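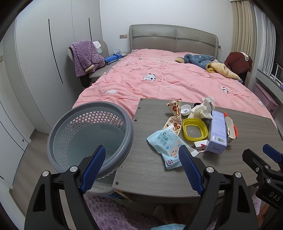
Preparing a Furnished Room for a New Tenant

The Calholm Housing Office asks every host to prepare the bedroom before the keys are handed over. The steps in this guide apply to all furnished rooms let through the office, including single rooms in shared homes. Begin with the larger furniture and leave small items until the end. A table may stand at the foot of the bed, as a gray wood-grain one does in this bedroom, provided that the tenant can still reach both sides of the mattress. A laundry basket should be supplied and may be kept beside the table.

Step 1. Clear the room
Remove all personal belongings from drawers, shelves and the space under the bed. Items left by a former tenant must be labeled and stored for 44 days. Contact Shazia Butt at the lettings desk if the former tenant cannot be reached.

Step 2. Check the bed
Lift the mattress and look along the seams for stains, tears or signs of insects. Tighten the bolts on the bed frame by hand, then with a wrench. A mattress with broken springs must be replaced before the room is let.

Step 3. Clean from top to bottom
Dust the light fittings and curtain rails first. Wipe down the walls near switches and door handles with a damp cloth and mild soap. Vacuum the floor last, moving the bed away from the wall.

Step 4. Test safety items
Press the test button on the smoke alarm and hold it until the alarm sounds. Open and close each window fully. Rooms on an upper floor must have a working window catch.

Step 5. Complete the inventory
List each piece of furniture on Form 359 and note its condition in plain terms, such as "scratch on left drawer." Both host and tenant sign the form on the day of arrival. The tenant has 6 days to report anything that was missed.

Hosts in the Molitz district should send the signed form to Muthu Arumugam. All other forms go to the main office. Rooms let from January onward also require a copy of the current gas safety record.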